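Checking time sync of gripper recordings in Sketetti

Before you convert recordings for training, you must check that the camera stream and the jaw width stream use the same clock. If they differ, the policy learns to close the fingers too early or too late. Sketetti has a small tool for this check. You need version 11 or newer and a recording in the Moges format.

1. Open the recording folder and run:

sketetti sync check --input session_dir

The tool prints the number of camera frames, the number of width samples and the offset in milliseconds. My session gave 2289 frames and an offset of 14 ms.

2. Look at the offset. Up to 8 ms I leave as it is. For a larger value, run the same command with --fix. It writes a new file with corrected time stamps and does not touch the original one.

3. Open the corrected file in the viewer:

sketetti view session_dir/fixed

Move the slider to a moment when the jaws start to close. The curve under the picture should begin to fall at the same frame. Please test this at the beginning and also near the end, because a slow drift is not visible in one place only.

4. If the marker pose is missing in many frames, open the settings file and set marker_min_area to a smaller value. The default is too strict when the board is tilted or partly hidden. Then run the check again.

5. Export to the Nelar loader only after step 3 looks correct. The exporter does not repeat the check. 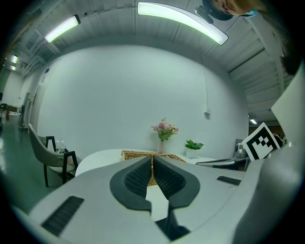
Camera view for step 3, with the tray between the fingers and the marker board on the right.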